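Plirkus Gripper Comparison: Frequently Asked Questions
Maintained by Tomos Prothero and Elif Naz Toprak

What is compared?

Two parallel-jaw grippers on a simulated Franka Emika arm. Gripper A is the stock black two-finger model. Gripper B is the Jidel finger set, which has longer fingers and a softer contact pad. The arm, the base position and the controller are held fixed between runs. Only the end effector model and its tool center point offset change.

Which controller do you use?

A Cartesian impedance controller for all published runs. Early runs used joint position control. Those results were withdrawn because contact forces at the flush button went far above anything a real arm would tolerate. If you have a results file with "jp" in the name, delete it.

How many trials are in a run?

One run is 500 trials per gripper for each task. The seed list is shared, so trial 44 with gripper A starts from the same arm and object pose as trial 44 with gripper B. Please compare by seed before you compare averages. Ayten Uçar's script does this and writes one row per pair.

Which tasks are included?

Press a button, turn a handle, lift a lid, pull a drawer. There are eight object models in total. Button pressing and lid lifting both use the toilet model, which has a small red-brown flush control on the upper front of the tank and a rounded lid. The drawer and handle tasks use other models from the same library and load from separate files.

Where does the arm start?

Above the objects, wrist pointing down, fingers slightly open. The start pose is sampled from a small box in free space, and any sample already in contact is rejected.

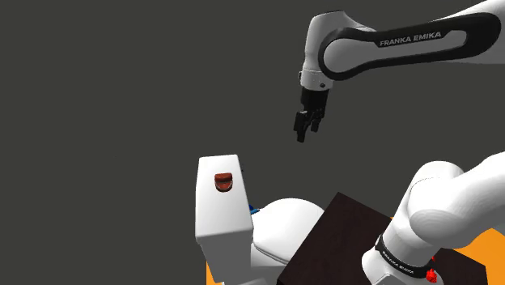

Why is the object on a table?

All models are loaded relative to the tabletop so the task files can share one origin. Scale is set per model. Do not read real-world dimensions from it. The table has collision enabled, and contact between the table and any arm link ends the trial as a failure.

Why do the fingers close before a button press?

They close in the scripted policy only. An open pair can straddle a small button and make contact on both sides of it, which the simulator resolves badly. The learned policy may do as it likes, and it is scored on button travel alone.

Does gripper B win?

On lid lifting, yes. The longer fingers reach under the edge with less wrist tilt. On button pressing, gripper A is better in 445 of the 500 seed pairs, mainly on time to contact. Drawer results are mixed and depend heavily on the friction setting. Tuncay Yaman is rerunning them with the pad friction lowered, and we will not quote a figure until that is done.

Can I change the camera?

Yes. The viewer camera is independent of the policy cameras, so moving it has no effect on results. Policy camera poses are in the task file. If you change those, report the run as a new configuration.

My trial stops with "tcp offset mismatch". What is wrong?

The gripper model and the offset in the controller file do not agree. Reload both from the same folder. With gripper B, also check that the finger mass was updated. The error check does not cover mass, and an old value will make the arm sag slightly at rest.

Will these results transfer to hardware?

The ranking for lid lifting might. Absolute success rates will not. Pad compliance is approximated with a single stiffness value, and the simulated encoders have no noise. Ewan MacLeish is preparing a hardware set for December using the lid and button tasks.

How do I submit a third gripper?

Send the mesh, collision geometry, joint limits, mass and tool center point offset. Meshes without separate collision geometry are returned.

Related pages
Setting pad friction for Jidel fingers
Impedance controller gains, by task
Seed lists and file naming
Known problems: drawer models
Zamilance wrist camera: mounting offsets

Contact: Plirkus simulation desk | Page last changed 8/2/20 | © Plirkus | Back to top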